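Cocina y despensa > Conservación de alimentos
Imprimir | Enviar por correo

Pasta seca abierta, ¿cuánto tiempo dura?

Hola a todos, disculpen mi español. Vivo en un piso con mucha humedad y cocino para mí solo. Abro un paquete, uso 100 gramos y el resto queda en el armario durante semanas. ¿Es mejor ponerlo en un bote de vidrio, o basta con una pinza?
Murard

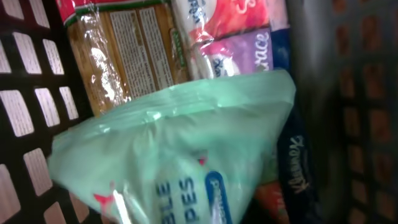 Pasta seca en su envoltorio, en la cesta.

Yo la paso a un bote con tapa de goma, bien seco por dentro — también recorto la fecha del paquete y la pego fuera. En noviembre mi cocina es muy húmeda y así no tuve problemas. Si ves bichitos, tira todo y limpia el estante.
Abundio Bañuelos

con pinza va bien, yo nunca miro la fecha
Grimivness

2 respuestas | Compartido 30 veces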